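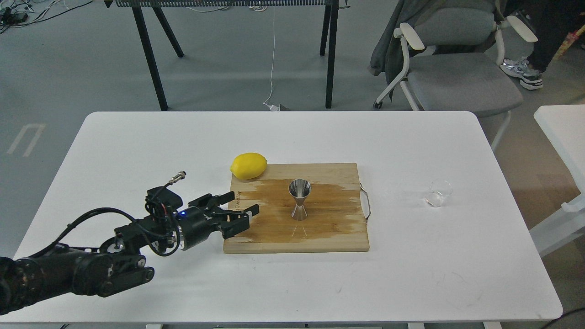 # Just leave, please

I belong to an online neighborhood group for Tirnville, population whatever it is, membership 239. I joined to find out when they were going to fix the light at the corner of my street, and I stayed for the reason anyone stays, to watch adults I see at the pharmacy lose their minds over leaf pickup.

Last January a man left the group. I know he left because he told us, in seven paragraphs. He had given it a lot of thought. He had talked it over with his wife. He wanted us to understand that this was in no way about the snow shovel thread (it was entirely about the snow shovel thread, I read it twice), and that he wished us all well on our journeys, and that anyone who cared to stay in touch knew where to find him. Well, yes. He lives across from the post office.

I have nothing against leaving. I think more people should do it, and earlier in the evening! What I'm against is the farewell speech, and I'd like to see it retired, or at least saved for people who are moving overseas or going to prison.

Think about how it goes in a room. If you're at a party and you stop having fun, you find your coat. You might tell the host something about the babysitter. You don't tap a glass with a fork and say that you've been reflecting on this party for some time, that it used to be a place of real conversation, and that starting tomorrow you'll be spending more time at other parties. If someone did that at my house I would talk about it for the rest of my life. But online we do it constantly, and everyone puts a little heart under it.

And the hearts are the whole point, aren't they? The person leaving wants to be at the funeral. They want to stand in the back, in a hat, and see who cries. I say this with sympathy because I've done it. A few years back I was on a site called Vilent, where people swapped books and were snippy about commas, and I decided I was too good for it. I wrote a goodbye. I worked on it for two evenings. It had a line in it about a door closing softly, which I thought was pretty great, and I put it up right before bed so it could gather tributes overnight like a slow cooker.

By morning I had five replies. One asked if I still had the atlas I'd promised to mail. One was from somebody who thought I'd left the year before. I will not go into the other three except to say that they were also about the atlas.

So naturally I came back. That's the other trouble with the farewell, it makes coming back so awkward. Had I slipped out quietly I could've strolled in a month later with a remark about semicolons and no harm done. But I'd closed a door softly, in writing, and now I had to be seen opening it again with my foot. I changed my username. They knew. It was the commas.

The man with the snow shovels came back too, by the way. It took him until the next water main break. He needed to know whether the rest of us had brown water, and I don't blame him a bit, I'd have needed to know too.

Now, there's a case for the other side, and I did ask around, because I'm trying to be fairer than I was brought up to be. I sent an early version of this to a few people.

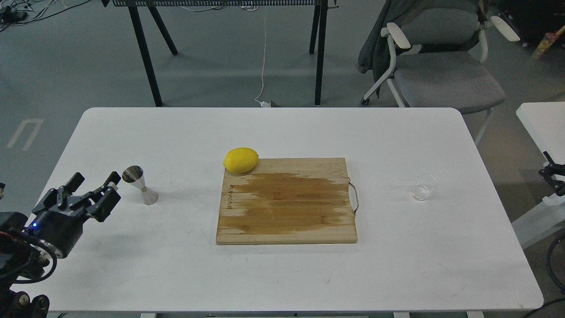

Hanane Ouazzani wrote back that I was being stingy. Her view is that people who vanish without a word leave everyone else wondering if they're sick, or angry, or dead, and that a short note is plain good manners. She said she once spent a whole spring worrying about a woman from her running forum, and the woman had just bought a bike.

All right, that's a good point and I hate it. I've been going back and forth on it ever since. I'll give her the short note. "Off to do other things, bye" is lovely. I'd put a heart under that and mean it. You could get it on a napkin, and it answers the only question your friends have, the one about whether you're dead.

What it doesn't do is list the things that have gone wrong since you joined. It doesn't say "some of you know who you are" – a sentence that has never once reached the people it was meant for, while ruining the afternoon of every nervous person in the group. (I'm one of the nervous ones. I always assume it's me.) And it doesn't tell us where you're going like it's a better zip code. When half my old book crowd moved from Vilent to Rendov, each one of them posted about the air over there. Kinder people, they said. Real discussion. I went and looked, and it was the same crowd, fighting about the same commas, only the buttons were green.

My own plan, next time I've had enough of Tirnville and its leaves, is to turn off the notifications and go fold some laundry. I may be gone a month. I may be gone until the brown water. If you really must know how I'm doing, I'm in the book under Tahiri, and I do still have the atlas.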